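# 거래 상대방의 모회사가 제재 명단에 있으면 대금을 받아도 되나요?

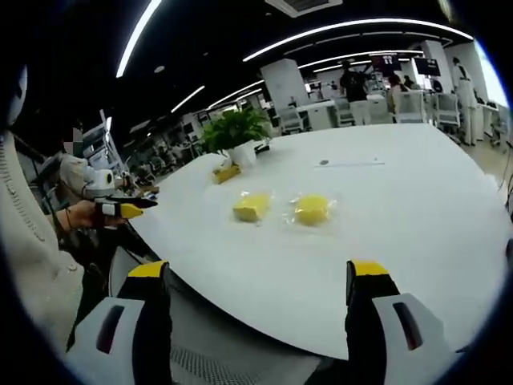 *흰 테이블 위, 투명 비닐에 개별 포장된 노란 스펀지 두 개*

**작성자: 수출초보_부산**

직원이 적은 무역회사에서 수출 서류를 맡고 있습니다. 주방용 소모품과 청소용품을 주로 취급합니다. 제재 쪽은 처음이라 용어가 틀렸을 수 있습니다.

작년부터 Mestness라는 중간 유통사에 물건을 보내고 있습니다. 지금까지는 문제가 없었는데, 이번 건에서 거래 은행이 송금을 보류했습니다. 은행 설명으로는 Mestness의 지분 일부를 Tretden이라는 회사가 갖고 있고, Tretden이 5월에 미국 제재 명단에 올랐다고 합니다. Mestness 자체는 명단에 없습니다. 제가 직접 검색해 봐도 이름이 나오지 않습니다.

상황은 이렇습니다.

- 이번 주문은 751상자이고, 아직 저희 창고에 있습니다.
- 대금은 달러로 받기로 했고, 상대방은 이미 송금했다고 합니다.
- Tretden의 지분율은 상대방 말로는 26%입니다. 서류로 받은 것은 없습니다.
- 지난번 주문 151상자는 대금까지 다 받았습니다. 그때가 지정 전인지 후인지는 확인 중입니다.

궁금한 점은 세 가지입니다. 명단에 없는 회사인데도 거래가 막힐 수 있는지, 달러 말고 유로나 원화로 바꾸면 괜찮은지, 그리고 물건을 먼저 보내고 대금은 나중에 받아도 되는지입니다. 상대방은 선적부터 해 달라고 계속 재촉하고 있습니다. 월요일까지 답을 줘야 합니다.

---

**작성자: 서류는두번**

은행에서 외환 쪽 일을 하다가 지금은 일반 회사에서 거래처 심사를 합니다. 법률 자문은 아니고 실무에서 보는 순서대로 적겠습니다.

**1. 명단에 없어도 막힐 수 있습니다.** 미국 재무부 OFAC에는 흔히 '50% 규칙'이라고 부르는 기준이 있습니다. 자산동결 대상자가 직접 또는 간접으로 합계 50% 이상을 소유한 회사는 명단에 이름이 없어도 동결 대상으로 취급됩니다. '합계'라는 말이 중요합니다. Tretden이 26%라고 해도, 다른 주주 중에 지정된 사람이나 회사가 더 있으면 지분을 모두 더합니다. 그래서 Tretden 한 곳의 비율만 들어서는 판단이 안 됩니다. 전체 주주 구성을 받아야 합니다.

합계가 50% 미만이면 이 규칙으로 자동 동결되지는 않습니다. 다만 은행은 지배 관계도 보고, 내부 기준을 더 엄격하게 두는 곳도 많습니다. 규정상 금지가 아닌데도 은행이 거절하는 경우가 실제로 있습니다. EU는 소유 외에 지배 여부도 따지므로 상대방 소재지가 유럽이라면 따로 봐야 합니다.

그리고 Tretden이 어떤 프로그램으로 어느 명단에 올랐는지 확인하세요. 자산동결 명단(SDN)과 업종별 제한 명단은 효과가 다릅니다. 은행에 물어보면 명단 이름 정도는 알려 줍니다.

**2. 통화를 바꾸는 것은 해결책이 아닙니다.** 달러 결제는 보통 미국 은행을 거치므로 미국 관할이 생기는 것은 맞습니다. 그렇다고 유로나 원화로 바꾸면 안전해지는 것도 아닙니다. 프로그램에 따라서는 미국과 관계없는 거래에도 2차 제재가 걸릴 수 있고, 북한 관련 지정이면 유엔 제재와 국내 법령까지 같이 봐야 합니다. 은행이 보류한 직후에 통화만 바꿔 다시 넣으면 회피 시도로 보일 수 있습니다. 하지 마세요.

**3. 선적은 멈추세요.** 물건을 공급하는 것 자체가 문제 되는 거래일 수 있습니다. 대금을 받았는지와는 별개입니다.

은행과 상대방에게 보낼 것은 이 정도입니다.

- 상대방에게 요청: 최신 주주명부, 최종 실소유자 확인서, 등기 서류, 최종 사용자와 최종 목적지 확인서
- 은행에 제출: 계약서, 상업송장, 포장명세서, 위에서 받은 서류 전부
- 은행에 질문: 보류인지, 반환인지, 동결인지. 보류하고 있는 곳이 국내 은행인지 중개은행인지

마지막 항목은 꼭 물어보세요. 반환이면 돈이 상대방에게 돌아가지만, 미국 중개은행에서 동결되면 풀어 달라고 따로 신청해야 하고 오래 걸립니다.

지난 151상자 건은 입금일과 지정일을 나란히 적어 두고 관련 이메일을 지우지 마세요. 지정 이후 입금이라면 그때는 변호사와 상담해야 합니다.

---

**작성자: 포워더7년차**

저희도 비슷한 일이 있었는데 그냥 다른 은행으로 하니까 들어왔습니다. 소모품은 전략물자도 아니라서 크게 신경 안 써도 될 것 같은데요. Andrade 쪽 항로면 세관에서도 잘 안 봅니다.

> **서류는두번:** 은행을 옮겨서 입금됐다고 문제가 없어지는 것은 아닙니다. 나중에 새 은행이 거래를 다시 들여다보면 계좌까지 제한될 수 있습니다. 전략물자 여부와 거래 상대방 제재도 별개입니다. 자산동결 대상이면 품목이 평범해도 걸립니다.

> **포워더7년차:** 저희 건은 상대방이 이름만 비슷한 경우였습니다. 지분 문제는 아니었네요.

---

**작성자: 구매팀막내아님**

위에 서류 목록은 그대로 하시면 되고, 계약서 쪽만 덧붙입니다.

계약서에 제재 조항이 있는지 먼저 보세요. 있으면 보통 이행을 정지할 수 있다고 되어 있고, 통지 기한이 정해진 경우가 있습니다. 저희가 쓰는 양식은 45일입니다. 조항이 없으면 일방적으로 취소하겠다고 쓰지 말고, 은행 심사가 진행 중이라 선적을 보류한다고만 쓰세요. 취소라고 써 버리면 나중에 위약 이야기가 나올 수 있습니다.

월요일 답장은 짧게 하면 됩니다. 저는 이렇게 보냈습니다.

> 귀사의 송금은 현재 은행 심사 중입니다. 심사가 끝날 때까지 선적을 보류합니다. 심사에 필요한 주주명부와 실소유자 확인서를 보내 주시기 바랍니다.

상대방이 Wulness 같은 제3의 회사 이름으로 대신 송금하겠다고 하면 받지 마세요. 계약 당사자와 송금인이 다르면 은행에서 또 걸리고, 설명하기가 훨씬 어려워집니다. 저희는 그것 때문에 심사를 처음부터 다시 받았습니다.

---

**작성자: 수출초보_부산**

답변 감사합니다. 은행에 확인하니 국내 은행이 아니라 중개은행에서 보류 중이라고 합니다. 동결은 아직 아니라고 했습니다. 상대방에게 주주명부를 요청했고 선적은 보류했습니다. 계약서에는 제재 조항이 없어서 문구는 위에 적어 주신 대로 보냈습니다. 지난 주문 입금일은 지정일보다 앞이었습니다.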